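Wednesday, evening

Today I paid 400 for the new winter coat, and I am still thinking if it was wise. Azra says the old one could live one more year. Maybe she is right, but the lining was open in two places and I was tired of sewing it.
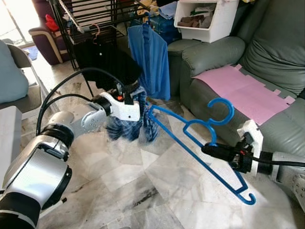 Blue and white, and a bright blue hanger.

After dinner I wrote to İlker about the October rent. He did not answer yet. I read until page 55 and understood little. Tomorrow I must buy onions and call my mother before nine.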